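What a Scholarship Should Pay For
An opinion by Stefaniia Fedoruk

Every spring my inbox is full of messages from students who want to study abroad, and almost all of them ask me the same thing. How do I win? I try to answer politely, but I think it is the wrong question to begin with. I would like them to ask what the scholarship pays for, and what it leaves them to pay alone.

I was a scholarship student myself. The Kovalchuk grant covered my tuition in full, and I am grateful for it until today. It did not cover the visa, the deposit for a room, the winter coat, or the first month, when the university was still "processing" my stipend. My mother sold her sewing machine. I did not write this in my thank-you letter to the foundation, and I regret that, for they could have learned something from it.
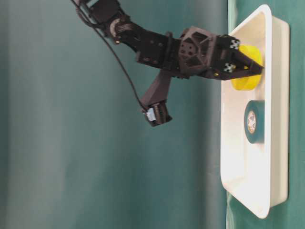
The first weeks are the most expensive ones, and this is where most programs are blind. A student arrives with two suitcases and is expected to be at work in the laboratory the next morning. In biology it may be a freezer full of samples, but the expectation is the same: you are here, so please begin. Meanwhile you have no bank account, and without an account you receive no stipend. My colleague Pin-yu Sin slept for 2 weeks on the sofa of a person she had met on the bus. She tells it as a funny story now.

The Birkow program changed its rules after many complaints, and every new scholar gets 500 euros on the day of arrival, in cash or on a card, with one signature. I have heard the objection that some students will waste this money. Maybe some will. I have also seen professors waste much more on a dinner, and we did not close the university.

The application is not free either

There is one more cost, and it is paid also by those who lose. To apply for the Mestesik fellowship, my former student Remzi Güneş needed certified translations, a language test, and three letters on official paper. He was rejected in one short message. For his family the sum was serious, and for the office it would be a small thing to ask for the papers only from the candidates on the short list.

When I say this at meetings, somebody always answers that a long application shows motivation. I do not agree. It shows who has a printer at home, a free afternoon, and a relative who writes good English. Ustyna Kostiuk, the strongest student I ever taught, never finished her form. She was working 60 hours a week at that time.
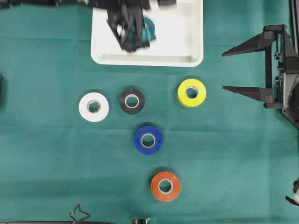 What I would ask of the funders

Pay the first month before the flight. Accept plain copies until the final round. Write to the rejected candidates with at least one sentence that is about them.

And please ask your former scholars what they paid from their own pocket, and ask them without their names, otherwise they will answer as I did, with thanks only. Halyna Savchuk did this for the Nudero fund last December. She received long answers, some of them angry, and the fund has now agreed to pay visa fees from the next intake.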